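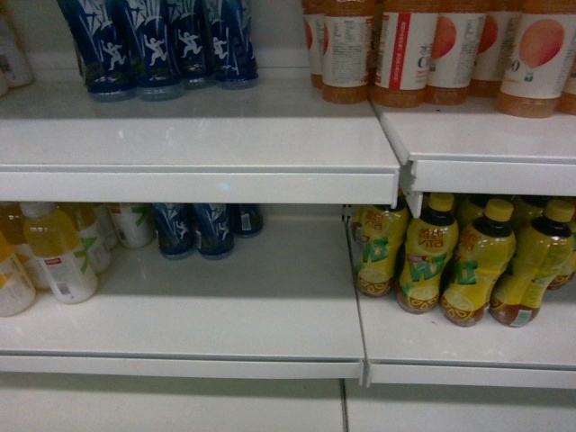
Participants wanted: shelf-facing robot build, Prestorow shared workshop

We are looking for people to join a part-time robot build over the summer, starting in July. The machine is called Malis. Its job is to pull drinks bottles forward on a shop shelf so that the front row is full, and to put back the ones that customers have left in the wrong place. It is a home-made project, put together in a shared workshop and in two members' garages, and nobody is paid. Parts and travel are covered as set out further down.

You do not need to have built a robot before. You do need to be able to turn up, finish the piece of work you have taken on and write down what you did.

Where the build has got to

The base and lift column are finished. The base is a second-hand wheelchair chassis with new motors, and the column raises the arm from shin height to just above head height. The arm is our third. The first two were too heavy for the column and are now in the parts cupboard, where you are welcome to take things off them.

Malis can drive along a straight run of shelving, stop at a section, find the bottles and move one of them forward without knocking over its neighbour. It manages this well when there is space around the bottle. It does badly when bottles stand tightly against each other, or when the caps come close to the shelf above and there is no room to reach over the top. Sloping fingers helped a little. A flat hook that goes in along the side helped more, but it catches on the front lip wherever two shelves meet at slightly different heights.

Most of the summer will go on those two problems. We have a log of 1289 attempts, with the failures marked by type, and anyone joining gets a copy before their first session.

The places on offer

Gripper and fingers. Two places. You will design, print or cut, fit and test new fingers and hooks. We have two printers, a small bandsaw and a good bench vice. Karla Montes leads this and has drawings for the next four versions. Patience with small brackets is useful.

Bottle finding. Two places. The software has to tell one drink from another with only part of the label showing, including when a bottle has been turned and shows its ingredients panel. It also has to judge where clear plastic ends and a white shelf begins, and it is often wrong by a finger's width. Some Python is needed. If you have trained an image model before, say so, but we would take a careful beginner over someone who wants to rewrite everything in the first month. Berwyn Landeg looks after this side.

Shelf rig. One place. The practice shelving at the workshop is old shop stock and needs to be made adjustable, so that we can set the gaps and the lip heights and then get back to the same settings a month later. This is mostly drilling, bolts and measuring. It would suit a joiner or a metalworker, or somebody who has fitted out a shop.

Testers. Four places. Testers set out the bottles, start each run, stand by the stop button and fill in the sheet. It is repetitive. A full test session lasts 104 minutes, with a break in the middle, and you will be on your feet for most of it. No technical knowledge is asked for. Shop staff and former shop staff are particularly welcome, as they tend to spot things about a shelf that the rest of us miss.

That makes nine places in all.

Time and place

Build sessions are in the evening, from 6.30 to 9, at the Prestorow workshop on the Grønli yard. Use the side gate, as the front one is locked after 5. We would like people in the gripper, software and shelf groups to come once a week and to do a couple of hours at home if they can. Testers can pick their own sessions from the rota but should put themselves down for at least four.

The workshop is on the ground floor and has level access from the yard. The toilet is across the yard and has one step. There is parking for bicycles inside and for a few cars outside.

Money

Our budget for the summer is just over £268 a month, from member subscriptions and a small grant for materials. From this we pay for filament, motors, fasteners, cables and the bottles themselves. Bus fares and local mileage are paid back on a receipt. If you buy a part without asking first we may not be able to pay you back for it, so please ask.

You do not have to be a workshop member to take part. You will be covered by the workshop's insurance for these sessions only, and not for using the lathe or the welding bay, which need a separate induction.

Safety

Malis is slow, but the arm is strong enough to bruise and the column can trap fingers. Everybody does a half-hour briefing before going near it while it is powered. Long hair is tied back and lanyards come off. Participants must be 16 or over, and anyone under 18 needs a form signed by a parent or guardian.

What happens to the work

Drawings and code are published under the name Pluteo, with an open licence, and contributors are listed unless they ask not to be. Test runs are filmed from the robot's own camera. The recordings are kept for the project and are not put online if a person's face is in them.

How to apply

Send a short message to Ragnheiður Hallgrímsson through the workshop contact form, with "Malis" in the subject line. Tell us which place you are interested in, which evenings you can do and anything you have made or mended that seems relevant - a bicycle or a kitchen cupboard is fine. A CV is not needed. Please mention any access needs so that we can sort them out before you come.

Maj-Britt Kristiansen keeps the tester rota and can answer questions about session times. Questions about the code should go to Berwyn.

We will ask everyone who applies to come to one build session before deciding. Places are filled as suitable people come forward, and the tester places usually go last. If a group is full we will offer to keep your details for the autumn.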